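Operator for Robot Demonstrations, Garment Handling (2 positions)
Candham — Textile Handling Group
Full time, on site, starting in November

About us

Candham develops software that lets robot arms work with cloth. Our customers are laundries, clothing repair companies and second-hand sorting centers. They receive garments of every shape and they can't write a separate program for each one. Our way is to let a person do the task first, with the robot's arms, and the software learns from the recordings. For this reason the people who give the demonstrations are very important to us, and we employ them directly with a normal contract.

We are a team of engineers and operators in one building. The operator group is led by Dede Bonsu, who started here as an operator herself. We now look for two more persons to join her group for the project Yakubu, which concerns trousers, shorts and skirts with elastic waists.

The work

You will show the robot how to handle garments. There are two methods, and you will learn both of them.

The first method is by remote control. You sit at the station and hold two small leader arms. When you move them, the robot arms follow, and when you close your fingers the gripper closes. You see the garment directly and also on the screen, through small cameras at the wrists of the robot.

The second method is by hand. You stand beside the robot, switch the arm to the free mode and guide it with your own hands through the movement. This method is slower, but for some tasks (for example, to pull a waistband flat against a table) it gives a better feeling for the force.

One demonstration is one complete task from the start position to the end position. Typical tasks in Yakubu are: to pick up a garment from a pile, to find the waistband and take hold of it, to turn the garment the right way out, to lay it flat, to fold it, to put a drawstring on the outside. The complete task list has 166 entries at the moment and it changes often, according to what the software still does badly. 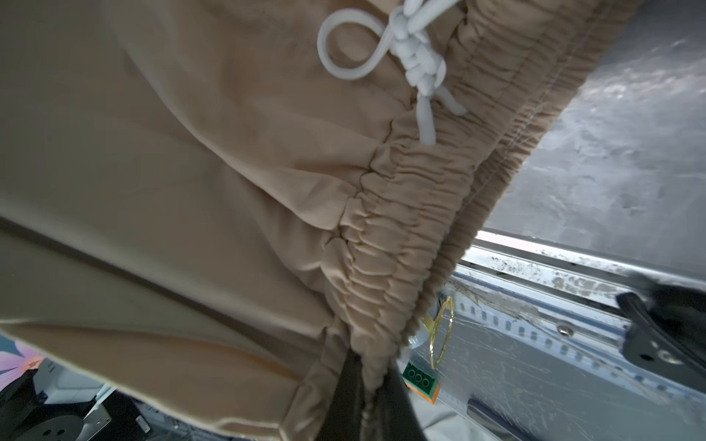 Elastic waists are the difficult part of this project. The gathered fabric has a front layer and a back layer which lie close together, and it is easy to take both when you want only one, or to take one and lose it again. The drawstring makes it more complicated, especially with knots. A good operator learns to come to the fabric with the fingers in the correct angle, to close slowly, and to lift a little before the big movement begins. You will get time to learn this. We do not expect it on the first day, and not in the first week either.

Besides the demonstrations you will:

- prepare the garments for the session according to the task card
- mark each recording as good, usable or failed, and write a short note if it failed
- clean the fingertips of the gripper and report worn parts to the technician
- take part in the weekly review, where operators and engineers watch recordings together and decide on changes in the task cards

Please note that a failed recording is not a mistake in your work. The engineers need these also, and we ask only that they are marked correctly. We do not pay by number of recordings. We tried this once in an earlier project and the quality became worse, so we stopped it.

Who we look for

You have calm hands and you can do a similar movement many times with attention. You notice small things, for example that the fabric slips between the fingers a moment before it falls. You can describe in simple words what went wrong.

It helps if you have worked with textiles: sewing, alterations, laundry, costume work, upholstery, quality control in a clothing factory. It also helps if you have operated a crane, a microscope, surgical instruments or other machines where the hand is in one place and the tool in another. Experience with robots is welcome but not necessary. Two of our best operators came from a tailor's shop and from a hotel laundry.

You need no diploma. You should be able to read the task cards in English and to speak with the team in English. The language of the team is simple English, since most of us have learned it as a second or third language.

The station can be adjusted for sitting or standing and for left-handed persons. If you need another adjustment, please write it to us and we will look for a solution together.

Training

Training lasts four weeks and is fully paid. Yaw Appiah teaches the remote control and Marlene Falcão teaches the guiding by hand and the safety rules. In the first days you work with towels and simple cloths, then with T-shirts, and only after this with the garments of the project. The control software is called Otico, and you do not have to know it before.

Working hours and conditions

- 36 hours per week, in an early shift (7:00 to 14:30) or a late shift (14:00 to 21:30)
- no more than 50 minutes at the station without a break — the breaks are paid
- contract for 18 months, with the possibility to continue in the follow-up project Zamota
- 28 days of paid vacation
- contribution to the travel costs

How to apply

Please send us a short letter and a list of your previous work. The letter can be half a page. We would like to read about something you do with your hands, in your job or at home, and how you learned it. A photo of yourself is not needed, please do not send one.

Applications go to Bernice Baidoo, Personnel Office, with the reference number 586. You can use the form on this page or bring the papers to our reception between 9:00 and 16:00.

We invite suitable candidates for a trial session of two hours, which is paid also if we do not continue together. You will try both methods with a simple cloth, and afterwards you can talk with the operators without the managers in the room. Everyone who comes to a trial session receives an answer from us within ten working days.

Questions about the work itself are answered by Dede Bonsu, and technical questions about the station by Mawuli Odoi. Both can be reached through the reception.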